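What I Saw at the Louro Open Day

The invitation from Steneo promised "an afternoon with the future of household help." I have been to enough of these to know that the future usually runs behind schedule, and it did. Doors at the Merbridge building were supposed to open at two. We were let in at twenty past, given a sticker with our name on it, and walked upstairs to see Louro, the company's name for its home robot project.

I should say what I expected, because it colors the rest. I expected a robot. The brochure has one on the cover, clearing a table with a calm tilt of the head. What we got for the first hour was people holding grippers by hand and picking up fruit and candy. The idea, as Josiane Delorme explained to our group, is that a person carries the same sort of gripper the robot will have, does the chore, and the recordings are used to teach the machine. She was patient and clear, and she did not oversell it. The brochure did that for her.

The work itself is small. You have a plate on a blue cloth, a few mandarins or something like them, a couple of candies, and you move things on and off. Then you do it again. Delorme told us Louro had 643 recordings of this one chore and needed more. A man behind me asked how many more. She said that was a good question, and went on to the next slide.

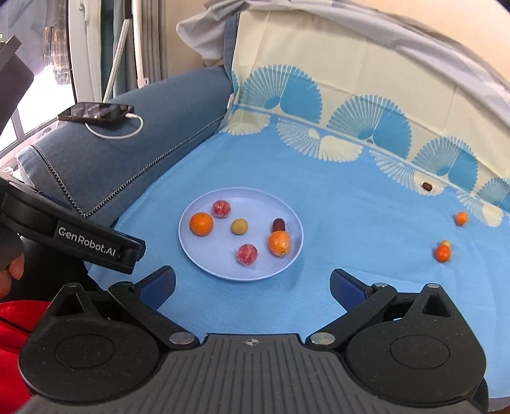
I have nothing against repetition. My mother packed fruit for a living and she would have laughed at 643. But she was paid to pack fruit, and at the end of the shift the fruit was packed. At Louro the plate gets filled so that it can be emptied. Armindo Prata, who runs the recording sessions, said each operator works for 20 minutes and then rests. I asked him what the rest was for. "Wrists," he said, and it was the most useful word I heard all day.

So let us talk about wrists. When a company says a task will be automated, it tends to mean the task has been moved. Someone still has to reach for the mandarin, and for now that someone is a person in Merbridge with a tool in each hand. Steneo says this is a passing stage. Maybe so. I asked Beatriz Rocha, from the business side, when the stage would pass, and she gave me a date range so wide that I could retire inside it.

My other doubt has to do with the chore. A mandarin is a forgiving thing to pick up. It is round, it has some give, and it doesn't matter much if you drop it. The wrapped candies are harder, I'll grant that, with the film sticking out. But I watched for almost an hour and saw no wet glass, no fork stuck to a plate with egg, nothing a cat had been at. Valter Mendes, who writes software for the project, told me the harder objects come later. He also told me that variety matters more than difficulty, and made a decent case for it: change the layout, change the plate, change the light, and the machine learns what a plate is instead of learning one plate. Fine. I saw one kind of layout all afternoon. 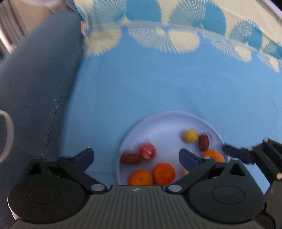 Fruit, a round red item and a lavender plate at the Louro open day in Merbridge.

The robot did come out in the end. It was on for 18 minutes and made 10 attempts at lifting a mandarin. I won't give the score, partly because Delorme asked us to treat it as an early version and partly because two of the attempts started such an argument in our group about what counts as a lift that I stopped writing. People clapped. I clapped too - it is hard not to when a thing that size is trying that hard.

On the stairs I got talking with Baltazar Carrillo, who sells kitchen equipment and had come with an eye to buying. He had been to see Grakik's machine in September and thought Steneo's people were the more open of the two, seeing as they had let us watch the dull part. I agree with him there. I would still like the dull part on the cover of the brochure, and the price of it somewhere inside. Neither Rocha nor Delorme would tell me what an operator earns per session. I have written to ask again, and if they answer I will print the figure.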